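Getting grout haze off new floor tiles, three weeks on?
Posted in Home & Reno by Orysia Kostiuk, 2 May 2024

Hi all, hoping someone has been through this. We had the laundry and the back hall retiled (pale beige ceramic, dark grout, my choice, I know, I know) and ever since there's been a cloudy film over the whole lot. It looks fine at night and then the morning sun comes in and it's all smears. I've mopped it more times than I care to admit, first with dish soap, then with the floor stuff my mum swears by, and it dries just as cloudy. The tiler has stopped answering my texts. Is vinegar safe? My neighbour says yes, my sister says it'll eat the grout and I'll be sorry. It's 14 square metres so I'd like to get it right the first time!

3 replies

Vsevolod Lytvynenko
Vinegar. Did ours with it, came up great, no dramas.

Shuzhen Shao
Please don't go straight in with vinegar! I did our whole kitchen when we moved to Sturkov and I learned a fair bit by mucking it up, so here's how I'd go about it now.

First, dish soap could be half your trouble. It leaves its own film, and if you've been mopping on top of mopping you may have soap sitting over the haze. So start with a plain hot water wash, no product at all, and change the water the minute it goes grey (I was stubborn about this and just pushed the dirty water from one end of the room to the other). Any old bucket will do.

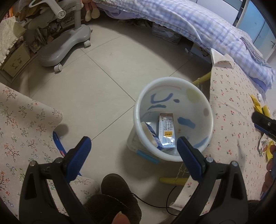
Step 2: try the cleaner somewhere hidden
Behind the washing machine is ideal. Get a proper grout haze remover from the tile shop, check the label says it's fine for coloured grout, and do one tile and the grout beside it. Leave it overnight. Dark grout can go patchy and you really want to find that out where no one looks.

Step 3: small sections
Wet the floor first, put the cleaner on, give it however long the bottle says (mine was 15 minutes), then a white nylon pad and not too much elbow. Rinse, rinse again, and dry it with an old towel before you move on. I skipped the towel on my first go and had to redo the colour of the whole mood I was in, if you follow me.

Gloves and an open window, obviously. And ring the tiler instead of texting, mine only ever picked up before seven in the morning.

Lev Kushnir
Agree with Shuzhen on the test patch. Only thing I'd add is check whether they sealed it. If there's sealer over the haze, the haze remover won't touch it and you'll need a sealer stripper first. Happened to my brother in August and he scrubbed for 2 weekends before he worked it out.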